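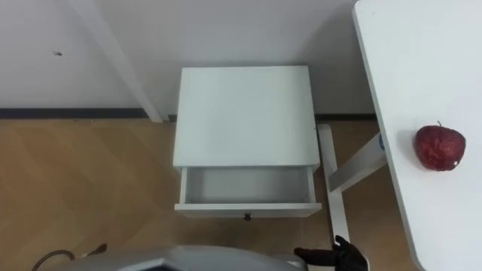
The drawer that would not stay counted as open

Posted 13 April 2024

The fault first showed up in March as a single line in the run log: drawer state CLOSED, confidence 98 per cent. The drawer was open. The robot then moved its base forwards to get a better reach at the desk and pushed the casing into the drawer front. No damage to the drawer, a scuff on the casing, and a base motor that tripped on overcurrent as it should.

The task is a short one. The robot opens the bedside drawer, picks the apple up from the desk on the right, puts it in the drawer and closes the drawer again. We call the set-up Jutham, after the old name of the building, and the software that plans the steps is Jonent. I look after the part of Jonent that keeps track of what is open, what is shut and what is being held.

What should happen

After the arm lets go of the knob, Jonent takes one view from the head camera and decides whether the drawer is open. If it is, the drawer is added to the map as something solid that sticks out into the floor space, and the base planner has to go round it. If it isn't, the arm goes back for another pull. The base is not supposed to move at all between letting go and that decision.

What did happen

The decision was right at first. The log has the drawer down as OPEN straight after release, and the map shows the extra block in front of the cabinet. The base then started its turn towards the desk. Partway through the turn the state changed to CLOSED, the block vanished from the map, and the planner found itself a nice straight line through the place where the drawer was.

I ran the same sequence 20 times with the base speed turned down and a hand on the stop button. The state changed during the turn in 7 of them. It never changed while the base was standing still.

The cause

There are two faults here, one on top of the other.

The first is in the picture the classifier is given. A white drawer with a pale grey bottom, in a white cabinet, against a white wall, gives it very little to go on. Most of what it uses is the faint shadow inside the drawer walls and the dark knob. When the base turns, the casing covers part of the lower view, and once the knob goes out of sight the crop that is left is mostly the flat top of the cabinet. A flat pale panel with clean edges is what a closed drawer looks like from up there, and the classifier says so with great certainty. I fed it saved crops with the knob painted out and got the same answer.

The second fault is mine. The state tracker accepted a change from OPEN to CLOSED on camera evidence alone. A drawer in an empty room does not close without being pushed, and the arm had touched nothing. The tracker had the joint log and the wrist force readings to hand and did not look at either of them. I wrote that rule for the old cell at Tusstead, where the drawers were on springs and did shut themselves. It was carried over with the rest of the file and I did not read it again.

The fix

The tracker now refuses to go from OPEN to CLOSED unless one of these is true: the arm has made a pushing move against that drawer since it was opened, or the base has reported contact. If the camera disagrees and neither has happened, the state becomes UNSURE, the block stays in the map, and the base stops. Someone has to clear it by hand for the moment.

The classifier now also gets a mask of the robot's own body, worked out from the joint angles, and returns no answer if more than a set share of the drawer front is behind it. The Ikonen contact strip on the lower casing has been moved up to drawer height. It had been mounted at the height of skirting boards and table feet, so the drawer front went in over the top of it, and the motor trip was the only thing that stopped the base.

I have also put a limit on how far the base may travel on any map change less than 2 seconds old. It is a blunt rule and slows every task down a little. I would like to take it out again once the UNSURE state has had some use.

Still open

The motor trip should not be the last line of protection. It worked, but its threshold was picked for wheel slip on the wooden floor and was never meant for contact. A shin is softer than a drawer front. Until a proper contact limit has been measured, no one stands between the cabinet and the robot while the base is enabled, and the stop button stays in the hand of whoever is running it.

The mask also does nothing for the gripper's cables, which are not in the body model. I have not seen one cover the knob yet. The next batch will be run with the desk lamp off, to see how much of the drawer shadow is left for the classifier to find.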